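Review: the Drandeo gripper kit, after one semester of student abuse

So our club finally has a gripper that I don't have to apologize for, and I've been meaning to write it up since October. It's the Drandeo two-finger kit, the bigger of the two they sell, and we paid 600 dollars for it with the student discount (we sold a LOT of cookies). Before this we were using a Stevitz that came secondhand from another school, and that one had a habit of opening whenever it felt like it.

First, the build. The box says you can do it in an afternoon. We took three meetings, partly because 22 of the screws are almost the same length and the bags aren't labeled. Sort them into a muffin tin before you start! The brackets themselves are great, no burrs, and every hole lined up. The manual is fine until you get to wiring, where two whole steps share one tiny diagram and you end up squinting at it with a flashlight.

What sold me on it was the fingers. You can pull the stock ones and print your own, and the mounting file is right there on their site, so our freshmen were making their own shapes by the second week. We went through some 35 sets before settling on one we like. Orange, of course, because that's the spool we always seem to have plenty of.

Our main task this year is the rod-and-cup one for the Macapagal Challenge, where the arm has to get a thin rod into a cup standing upright, over and over, against the clock.

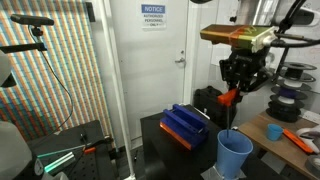 Rovham Student Robotics Club, Manipulation Team

It's a mean little task, because a skinny rod wants to swivel the second you grab it off center. With the Stevitz we were lucky to get half of them in. With the Drandeo and our own fingertips, our best run is 20 in a row, and I may have screamed a bit.

Now the gripes. The cable is stiff and a little short, so plan your routing early and leave a generous loop or it'll tug at the wrist. The software only shows grip force as a bar with no numbers on it, which drives me up the wall. And replacement stock fingers are sold only in pairs, at a price I'd call cheeky.

Would I buy it again? Yep, with the same cookie money. If your club has a printer and people who like fiddling, get the big kit and skip the carrying case (the latch on ours broke before Thanksgiving). If you've got no printer, I'd look at the smaller one first, as the stock fingers are only so-so on anything thinner than a marker.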